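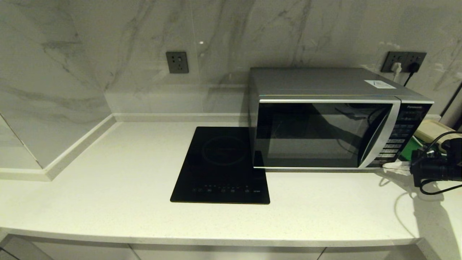

The race in Kurkuvcombe starts at the bridge and finishes at the bridge, so in the first minutes all the wives and husbands and children stand in one place and shout, and then there is silence until the first runner comes back. My sister was never in this crowd. She was always inside the race. I was the one who held her jacket.

In the year I want to tell about, she did not run. She had hurt her heel in May, on the gravel path above the reservoir, and the doctor told her to rest until it stopped hurting in the morning. It did not stop. Two days before the race she put her number on my kitchen table, with four safety pins, and said that the club needed five women to score as a team and now they had four.

"I am not a runner," I said.

"You run with me on Sundays."

"I run behind you on Sundays."

She said that behind was also a place, and it counted for points. The club captain had already changed the name on the list. I understood then that they had discussed me without asking me, and I was angry, but I was also a little proud, and this made it difficult to say no.

The other club that mattered was Hakura. They came in a white bus with curtains and wore dark blue. Our club, Curkley Harriers, came in whatever cars had fuel. Hakura had won the women's team prize for so long that their captain brought a bag to carry the cup home in. My sister told me about this bag many times. I think she hated the bag more than the losing.

On the morning of the race it was warm already at breakfast. I ate half a banana and gave the other half back. My sister pinned the number on me herself, because I had put it too high, and she walked with me to the bridge in her ordinary shoes, very slowly, saying things I should remember. Do not start with the front. Drink at the mill. On the hill, look at the road and not at the top.

Then the man with the whistle blew it, and I started with the front.

I do not know why I did this. Everybody around me was moving fast and I moved also. For the first mile I felt very well, better than on any Sunday, and I thought maybe I had been a runner all this time and only needed other people. By the mill I could hear my own breath like somebody else's. I took the cup of water and spilled most of it on my chest. Three women went by me there, two of them in dark blue.
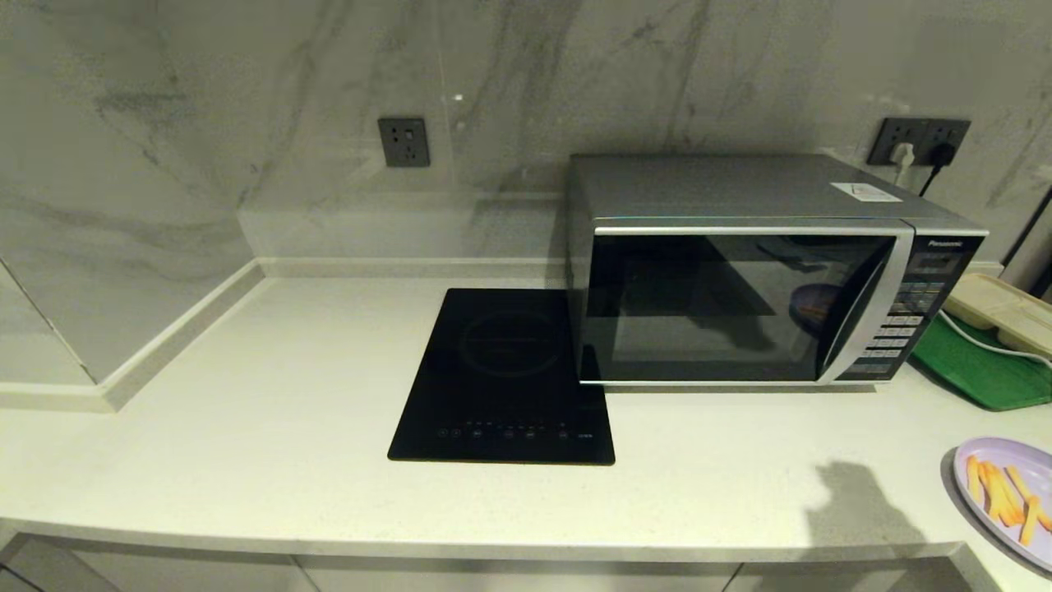

The hill is after the mill. It is not long, but it has a bend in it, and when you come around the bend there is the same hill again. I looked at the road. I saw small stones, a flattened bottle cap, the shoes of the woman in front. They were old shoes, with the word Kettani written on the heels in pen. I decided that I would not think about the race, only about those heels, and that they must not become smaller.

They did not become smaller. Near the top they became a little bigger.

She turned her head and I saw that she was in dark blue too, and much older than me, with a red face and hair stuck to her forehead. She said, "Are you the fifth?"

I could not speak, so I nodded.

"So am I," she said.

After this we ran next to each other. The road goes down between hedges, and there is a place where you can see the bridge but still have to go all around the field to reach it. I could hear them shouting for somebody. She was breathing in twos and I was breathing any way I could. Once I stumbled and she put her hand under my elbow, only for a moment, and took it away again.

At the last corner I saw my sister. She was standing on the wall, on her good foot, holding the jacket. She was shouting my name and also a word that our mother did not allow in the house.

I ran. I cannot describe it better than this. I did not pass the woman, exactly, but there was the line, and my chest was over it, and then I was on the grass with my face down and somebody was pulling the paper from my number.

It took them a long time to add the places. The man did it twice with a pencil, on the hood of a car. When he read the result, Hakura had won by two points.

My sister said nothing for a while. She put the jacket on my shoulders, although it was hot, and we watched their captain open the bag and put the cup inside. The woman with the old shoes was sitting on the step of the bus, taking them off. She lifted one of them to me, the way people lift a glass.

"Two points," my sister said in the car. And then, at the traffic light, "You started with the front."

"Yes."

"I saw you. I was so angry I almost fell in the river."

She drove with the window open. On Sunday her heel still hurt, so she took her bicycle, and I ran, and she rode behind me.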